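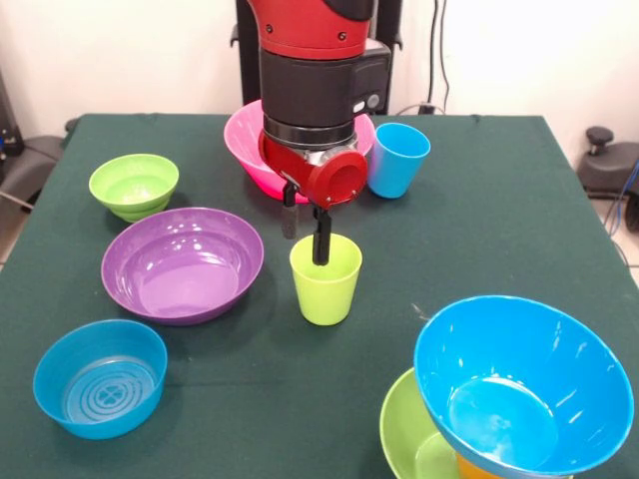

Cliren: the cup jam gallery

Welcome to the Cliren gallery! We stack and sort plastic tableware with a robot arm all day long, and we love it, but on 25th February the thing stopped dead in the middle of a run and it took us ages to find out why. (Short version: a finger went into a cup, the gripper tried to open, and the cup was too narrow to let it.) The arm kept pushing until it hit its force limit, and then the whole cell shut down, exactly the way it should.

Lime-green cup, right finger inside the rim and left finger out. This is the grasp we use for every tumbler, and it's a lovely one when the opening width is set correctly. Ours had been reset to the bowl value after a software update. Oops!

The bowls at the back and on the left are the easy ones. Wide rims, plenty of room for a finger, and over 300 picks without a single stop.

The blue bowl on the stack in the front right corner sits at a tilt, and tilted bowls are our next headache. Dinduton, our planning software, still treats every rim as level.

What we changed: cups and bowls now have separate width settings, the arm waits two seconds after a force stop before it will take a new command, and a person has to press reset at the cell. No more remote restarts with hands near the table!

The log from that run has 1,993 lines and we read every one. Next up is the tilted rim fix, which we hope to have running by June.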